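Górecki Hall kitchen reopens in August, and yes, there are knives this time

ARELAU — If you've been walking past Górecki Hall wondering when the community kitchen would get its lights back on, I have good news. It opens again in August, and I got to poke around inside it for most of a morning while the last few things were being put away.

The kitchen has been closed since spring, when a pipe behind the sinks let go and took the old cabinets with it. Those cabinets were older than I am and I can't say I'll miss them (one door had been held shut with a rubber band for as long as I've been coming to the soup suppers). The new ones close by themselves, very softly, and I opened and shut one more times than a grown woman should.

Maeve Scanlon runs the Arelau cooking classes and she's the one who drew up the shopping list. Her big complaint about the old place was the drawer. Everybody remembers the drawer! Peelers, corkscrews, birthday candles, and somewhere at the bottom a knife with no point left on it. "I used to bring my own from home wrapped in a dish towel," she told me. So this time the money went to the plain stuff first: boards, knives, something to stand the knives in, and decent pots after that.

The town put in $700 and the spring bake sale brought in another $400, mostly on the strength of Kazimiera Głowacki's poppy seed roll, which was gone before I got there. I'm still a little sore about it.

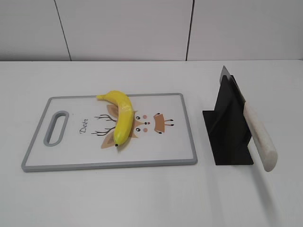 Maeve wanted everything plastic on the board side so it could be scrubbed down fast between classes, and she let the kids' group have a say in the looks. They voted for animals. I was told there was a strong campaign for sharks, and that it got heated, but the deer has plenty of fans too and I'm one of them. Those pink cheeks! I'd chop an onion on that face, though I'd feel bad about it.

As for the knives, the rule is that they go back in the holder when you're done with them, and they never go in the sink. Gangadharan Annamalai, who'll be teaching the Saturday-style big breakfasts he used to do at the old firehouse, is very firm on this. He once reached into a sink full of suds and came out with two stitches, and he'll show you the thumb if you ask. He'll show you if you don't ask, too.

The first class is his, dosas and potato filling, starting at 2 in the afternoon. After that Jadwiga Śliwiński has pierogi, and she's asking people to bring an apron and a container with a lid, and to please eat lunch first — her class runs 3 hours and the dumplings don't come out until the end. The kids' group gets its own session with Maeve, fruit salad to start, with a grown-up at every table.

Sign-up sheets are on the board by the front door of the hall and at the library desk. Classes are free for Arelau residents, and there's a jar for the ingredients if you feel like dropping something in. The kitchen is still short a colander and a good big ladle, so if you've got a spare of either one in decent shape, Maeve would love to hear from you. Leave it at the hall office with your name on it, any morning before noon.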